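The Junddale Household Letter
2025-02-20

Does every color need its own tray?
By Funmilayo Aliyu

Every November the catalogs arrive, and every November at least three of them try to sell me a way to store building blocks. The pitch hardly changes. There is a set of plastic trays, one for each color. The red blocks go in the red tray, the blue in the blue, the yellow in the yellow. The child learns colors, the parent gets the floor back, and the shelf looks like a paint chart.

I have never believed it, and I've said so in this letter before, which earned me a stiff note from Suqin Li on Henao Street. She has run her house on matching trays for years and thinks I am lazy. Fine. I borrowed a set of the Skastesik trays from the toy library, bought a mixed bag of 1000 secondhand blocks with my own money, and lived with color sorting from just after Thanksgiving until last week.

I'll start with what I liked. The trays are light, they rinse clean, and a six-year-old can carry one without help. They are shallow, so you can see the whole bottom once you spread things out. If you tip one toward the hand doing the picking, the blocks slide down into a heap along the low side and you can take what you want off the top. I wish more containers worked like that. Deep tubs are a misery. Anyone who has stirred through a deep tub for one small piece knows the noise it makes, and so does everyone else in the house.

The first sort took an entire Saturday afternoon with two adults and a child, and the child left early. The catalog calls this "a fun family activity." I would call it shelling peas without the peas. We got faster once we quit picking blocks up one at a time and started sweeping whole handfuls across the table, pulling out a single color per pass. Do yellow first. It jumps out of a mixed pile better than anything else, and getting it out of the way makes the rest look less hopeless. Leave black and dark gray until daylight.

Then came the part I was waiting for, where somebody had to use the things.

My grandson doesn't build by color. He builds by shape, and as far as I can tell most kids do. He wants a long flat one. He wants "another one of these," held up to my face. Under the matching system a long flat one could be in any tray, so he went through all of them, and when he was done all of them were mixed. I timed nothing and I don't need to. By the end of the first week we had a red tray with some red in it.

There is a second problem that I haven't seen in any catalog. When the tray is the same color as the blocks, the blocks are hard to see. On a shelf with the label side out, a yellow tray for yellow blocks makes perfect sense. Look down into it from a chair and the edges go soft. Small pieces sit in the corners and you take them for part of the plastic. I emptied the yellow one twice, put it down as empty, and heard it rattle. My eyes are not young, I'll grant that, but Yasir Pirzada is a good deal younger than I am and he did the same thing at my kitchen table with his glasses on.

Yasir's fix was to ignore the colors and put light blocks in dark trays and dark blocks in light ones. It works very well. It also drives a certain kind of person up the wall, and I'm sorry to say that my grandson is that kind of person. He put the yellow ones back in yellow before dinner.

So I tried sorting by shape. I used four trays: long ones, square ones, flat ones, and a last tray for everything with a curve or a hole or a hinge. Colors went wherever they fell. This took less time to set up, and it has stayed set up, more or less, for weeks. When he asks for another one of these, I can point. It doesn't photograph as nicely, and I suspect that explains why no one is selling it to me.

Suqin's answer, which I promised to print, is that color sorting pays off with older children who follow printed instructions, and with people who build for looks. She makes mosaics. She has 2000 blocks in white alone, and if I had that many white blocks I would want them fenced off too. She also says I quit too soon and that a household needs a full season to pick up a habit. I think a storage system that needs a season of training is asking a lot of a plastic tray, but you have both opinions now.

Then there is the money. The Skastesik set is 29 dollars for six trays, and the lids are extra. Govar sells plain cafeteria-style trays at the restaurant supply counter, and I got four of those for 17 dollars. They are heavier and the choice is gray or a kind of brown. Against gray, every color in the bag shows up except gray. I'd buy those again. I would not buy the lids for either one. A lid is one more thing to find under the couch.

If you already own the matching trays, don't throw them out on my account. Use the yellow for the blue ones, or use them for screws. Put a sheet of plain white paper in the bottom if you must keep like with like, and change it when it gets grubby. Sort over a pale tabletop with a raised edge if you have one, or lay down a bedsheet and lift the corners when you're through. A patterned rug is the worst place in the house for this job, and it's where we did it for years.

A few of you have asked about washing. A mesh laundry bag, warm water, dish soap, then out on a towel overnight. I don't put blocks in the dishwasher, whatever your sister-in-law says. Stickers come off and then you have the stickers to deal with.

Obinna Ojo wants to know if the toy library will take mixed bags. It will, as long as they are clean and there's nothing in there that isn't a block. Last month's donation had a fair number of buttons and a key.
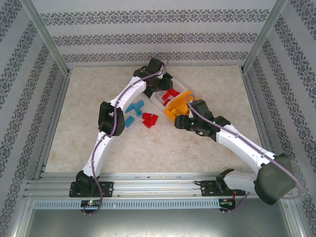
TOYS & STORAGE

Yellow blocks in a yellow tray, tipped to one side. With the two colors this close, I'd want a white sheet under them.

The borrowed Skastesik trays go back to the toy library desk on Monday, and anyone who wants to prove me wrong can have them next. Ask for Trí Ông and bring your card. My shape trays are staying where they are, and Suqin has been invited over to look at them. She hasn't said yes yet.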